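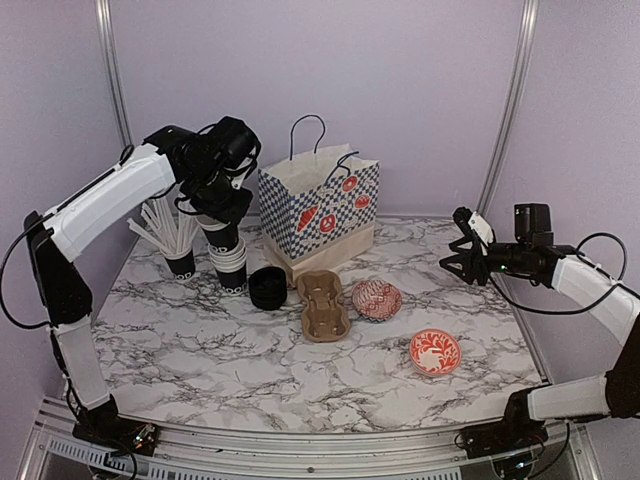 Uno de los puestos de grabación del proyecto Kuvivano, con vasos, tapas y una bolsa de panadería sobre la mesa.

El vaso torcido también enseña

Cuando se habla de robots que aprenden, casi siempre se habla del modelo: cuántos parámetros tiene, qué arquitectura usa, en cuánto tiempo se entrena. De los ejemplos se habla poco. Llevo dos años trabajando en la recogida de demostraciones para brazos robóticos y creo que ese reparto de la atención está equivocado. Un sistema que aprende por imitación aprende de lo que se le muestra, y lo que se le muestra lo decide alguien que pone vasos en una mesa.

En Kuvivano grabamos tareas de cafetería. Coger un vaso de papel de una pila, colocarlo en el portavasos, meter cosas en una bolsa. Cada episodio dura poco y una persona entrenada puede hacer 25 o 26 en una hora sin cansarse demasiado. Sobre el papel es un trabajo repetitivo. En la práctica exige tomar decisiones todo el tiempo, y la mayoría no figura en ningún protocolo.

La primera decisión es qué hacer con los errores. Un vaso agarrado desde arriba puede quedar inclinado en la pinza. El operador lo corrige o sigue adelante. Durante meses la norma fue borrar cualquier episodio que no saliera limpio. El resultado fue un conjunto muy ordenado y un robot que no sabía qué hacer en cuanto el vaso se le ladeaba, porque no lo había visto nunca. En diciembre cambiamos la norma: los episodios con corrección se guardan, con una etiqueta que indica en qué momento empieza. Se perdió uniformidad y se ganó bastante en las pruebas.

Conozco la objeción. Si se guardan los errores, el sistema aprende a cometerlos. Es cierto cuando se guardan sin criterio. Un vaso que cae al suelo y pone fin a la grabación no enseña nada útil. Un vaso torcido que el operador endereza antes de soltarlo enseña justo lo que hace falta. La diferencia la tiene que marcar una persona que estuviera mirando, y eso cuesta dinero.

La segunda decisión es qué objetos poner. Hay quien prefiere la mesa despejada, con un solo vaso y un solo destino. Se graba más deprisa y las curvas de entrenamiento quedan bonitas. Yo defiendo lo contrario. En un mostrador hay pajitas, tapas apiladas, una bolsa con las asas levantadas y un par de cuencos que no pintan nada en la tarea. Si el robot va a trabajar ahí, conviene que los tenga delante desde el principio, también los que no va a tocar.

Además hay que mover las cosas. Parece una obviedad y es lo que peor se cumple. Al final de un turno, la gente tiende a devolver cada objeto al mismo sitio, y yo también lo he hecho. Revisando una tanda de 800 episodios encontramos que la pila de vasos había ocupado siempre el mismo palmo de mesa. El modelo resultante funcionaba muy bien en ese palmo. Hubo que repetir buena parte de la tanda.

La tercera decisión es la menos técnica: quién graba. El equipo de Atwood trabaja con dos operadores muy expertos. Nosotros tenemos 7, con niveles distintos, y no lo cambiaría. Unos se acercan al vaso en línea recta, otros dan un rodeo para no rozar la pila. Esa variedad complica el aprendizaje, es verdad, y obliga a vigilar que no se mezclen maneras incompatibles de hacer lo mismo. Pero con una sola mano maestra se obtiene un robot con las manías de esa mano.

Lo que me preocupa es que este trabajo se siga pagando y organizando como si fuera carga de datos. Se mide por episodios por turno, y quien graba sabe que parar a recolocar la mesa le baja la cifra. Mientras se mida así, tendremos mesas que no cambian y errores borrados para no dar explicaciones. Yo propondría dos cosas modestas. Que el tiempo de preparar la mesa cuente como tiempo de grabación, y que quienes graban asistan a las pruebas del modelo entrenado con sus ejemplos. Lo segundo lo hemos hecho ya unas cuantas veces. Después de ver al brazo dudar delante de una pila de vasos desplazada unos centímetros, los operadores empezaron a mover la pila por su cuenta.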